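Six weeks until we go, and I have reached the stage where I lie awake thinking about ferries. We're giving ourselves three weeks in Norway in March, starting in Bergen and working our way north by boat and bus until the money or the daylight gives out, and I have wanted to do it since I was a girl with an atlas and a bad cold.

The packing is the part I enjoy most, if I'm truthful. I've got one rucksack, 40 litres, and I am determined that everything will go in it, including the big jumper (which takes up half of it by itself, but I won't be parted from it). Two pairs of wool leggings, four pairs of socks, a hat, a spare hat. The plan is to wash things as we go along and let them dry overnight wherever we happen to be staying, and I've picked our rooms partly with that in mind.
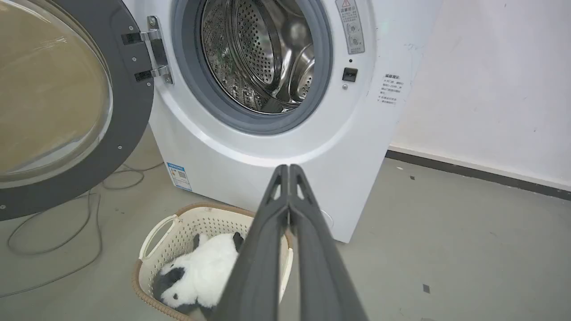
Kobe Wouters thinks I've got the whole route the wrong way round. He wrote me a very long email saying we ought to fly straight to Tromsø while we're fresh, see the north first, and then drift down the coast with the weather getting kinder every day. I must say I hadn't thought of it like that – and now I can't stop thinking about it.

The trouble is that the first four nights in Bergen are paid for, and I'd so like to begin with the fish market and the little funicular. So I think we'll stay as we are, and perhaps cut Ålesund down to one night so there's more time in the Lofotens, where I want to do nothing but walk and eat soup.

If any of you have taken the coastal boat in March, do tell me whether a cabin is worth the extra for a single night. Floor says yes, but Floor gets seasick on a pedalo.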